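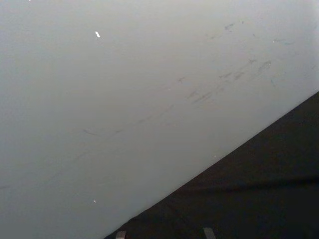

Can my old employer come after me for trade secrets if I never signed a non-compete?

Trade secret claims don't depend on a non-compete, so they can still bring one if they think you took or used confidential information. What the missing non-compete does is leave you free to take the job itself, in most states.

Thread: Comberg v. Stendonance, who's following this?
Posted in Employment & Business Law, General Discussion

lejla_d
Sunday, June 19, 2022
OK I have been waiting all weekend to talk about this with somebody! For anyone who missed it, Comberg (the battery pack people) sued Stendonance in April after a bunch of their engineers went over there. The complaint has two big pieces, trade secret misappropriation and interference with contract. Stendonance filed to toss the interference piece and the judge heard argument on it last week. No ruling yet. I read all 183 pages of the filings, exhibits included, and I loved every minute. The part I keep going back to is the offer letters. Stendonance put a line in each one telling the new hire not to bring anything with them. Does that help them at trial or is it just boilerplate that everybody uses?
— Lejla Dumitrescu

torque_and_tort
It helps a little. Juries like paper. But if a forensic report shows files going to a personal drive the week before somebody quits, that line in the offer letter is going to look pretty thin.

RafiaA
Love that you read the exhibits, I thought I was the only one! Exhibit 8 is the best one, the email chain where the Comberg manager asks HR whether the departing people even had exit interviews. Three of them didn't. If you're going to call something your crown jewels you probably want to ask for the laptop back.

noreen_mengal
Rafia, I read that chain differently. He asks whether the interviews were "done by the book," and HR answers that they were moved to phone calls. A phone call is still an exit interview. I don't think you can get to "didn't have one" from there.

RafiaA
Went back and looked. You're right about two of them. The third one has no call on the log at all, so I'm keeping a third of my point, haha.

leif.e
I'm going to be the grump. I worked in manufacturing for years and these suits are mostly about scaring the people who haven't left yet. File it, get the headline, settle quietly a year later. Comberg lost good people because Stendonance pays better and the plant is closer to where everyone lives.

lejla_d
Leif, I get that, but have you read the part about the cooling plate drawings? Pages and pages of it! They name the folders. That's a lot of detail for a suit that's only for show.

leif.e
Naming a folder is easy. Show me the drawing on a Stendonance machine and I'll change my tune.

torque_and_tort
That's what discovery is for, to be fair to them. They don't have to have it on day one.

sandhu_r
Can somebody explain the preemption argument in normal words? I'm a machinist, I just like cars and court stuff, and I got lost at the second heading.

noreen_mengal
Happy to try! In a lot of states the trade secrets law says, basically, if your complaint is that somebody took your secrets, you sue under this law and you don't get to dress the same facts up as a second claim. So Stendonance is saying the interference claim is the secrets claim over again. Comberg says no, the interference is about getting people to break their confidentiality and non-solicit agreements, and that would be wrong even if no secret ever moved. The whole fight is over whether those are separate facts.

sandhu_r
That makes total sense, thank you. So it could be dropped and the main case keeps going?

noreen_mengal
Yep. The secrets claim isn't part of this motion.

lejla_d
My bet is the judge trims it but lets them amend. She did that in the Tripathi case, the one with the charger software, and the amended version held up.

torque_and_tort
Tripathi had a former employee texting recruits from a company phone, though. Those were separate facts on a plate. I don't see anything like that here — the recruiter stuff all goes through Jinum, and an outside agency calling people on a list is pretty ordinary.

RafiaA
Unless the list came from Comberg! Paragraph 61 sort of hints at it. Jinum contacted 300 people and the complaint says the order matches an internal org chart.

leif.e
Or it matches a search on any job site sorted by title.

lejla_d
OK that is a really good counterargument and I hate it. I'm going to pull the exhibit tonight and compare the titles. Does anyone know if the reply brief is up yet? The docket page kept timing out on me.

sandhu_r
It loaded for me this morning but I only saw the opposition. Reply might be under the sealed ones.

noreen_mengal
There should be a redacted version. Check the attachments under the motion to seal, they stuck the last one in there too.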